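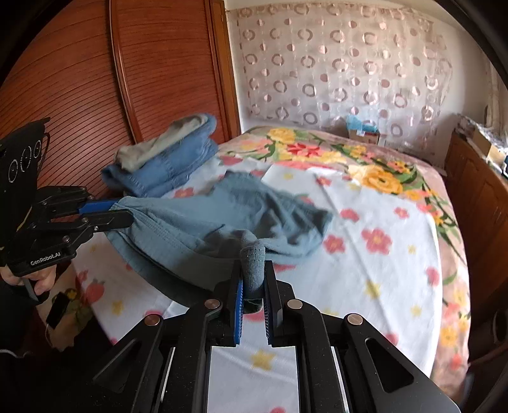
Grey-blue cloth held between two grippers over the bed.

From: list member, Cullanine
To: web-build list
Date: 03/05/2024
Subject: Re: Moving the Batumville site off the old page builder

Replying in line, as the first message covered several things at once. I have trimmed the parts I have nothing to say on.

> We have 1,341 pages in the old builder and want to move them to
> plain templates before the hosting contract ends. The export gives
> us one large file with all the styling mixed in with the text. Has
> anyone on the list done this with Pruvost, and did you clean the
> file first or after the import?

We did it with Pruvost and cleaned the file first. Pruvost will take the raw export, but it keeps every inline style it finds and you end up removing them page by page in the editor. A short script run over the export took out the style attributes and the empty paragraphs in one go. Keep an untouched copy of the export somewhere else before you run anything on it. I had to go back to mine twice.

Check for tables before you strip anything. Our old builder used tables for layout as well as for real tables, and the script could not tell them apart. We marked the real ones by hand with a class name and let the script flatten the rest. It was a dull afternoon but it saved the opening hours and the price lists.

> The other worry is addresses. The builder made them from page
> numbers and we would like proper words in them. Will we lose our
> search traffic?

Some of it will dip for a few weeks. Ours did in March and was back to normal by the end of the following month. What matters is that each old address sends a permanent redirect straight to its new page. Don't send them all to the home page. Visitors can't find what they came for and search engines tend to treat it as a missing page.

We kept the redirects in a plain two-column file, old address on the left and new on the right, and had the server read it at start-up. If your host only lets you put rules in the site settings, ask what the limit is. Ours stopped at 3,000 lines and gave no warning that anything past that was being ignored. You should be well inside that, but remember that an address with a slash at the end may need its own line.

> Forms are mostly contact forms, with a couple of booking ones.
> There are 13 altogether.

Rebuild them by hand. We tried the form converter that comes with Grosier and it got the labels wrong on anything with more than one column. It also dropped the required setting from the email field, so we had messages we could not answer. With 13 I would make one good contact form, reuse it, and treat the booking ones as a separate job. Test them with the keyboard alone and on a phone. Ours put the date picker on top of the send button on small screens.

> Images are all over the place. Is it worth sorting them now?

Yes, before the import. We found 470 files that no page linked to, mostly old banners and second copies with a number on the end of the name. Pruvost uploads everything in the folder whether it is used or not. Get a list of image names out of the export, compare it with the folder, and move whatever doesn't match somewhere safe. Watch for backgrounds set in the stylesheet, which won't show up in the page text. I missed those the first time and the footer lost its pattern.

Capital letters in file names are the other thing. The old server did not mind them and the new one does.

I can post the clean-up script if it is any use. It is in Python and badly commented, and the folder paths at the top will need changing. Which version of Pruvost are you on? The import screen moved in the last release and the settings for headings are now under a different menu.

--
To leave this list, send a blank message with the word unsubscribe in the subject line.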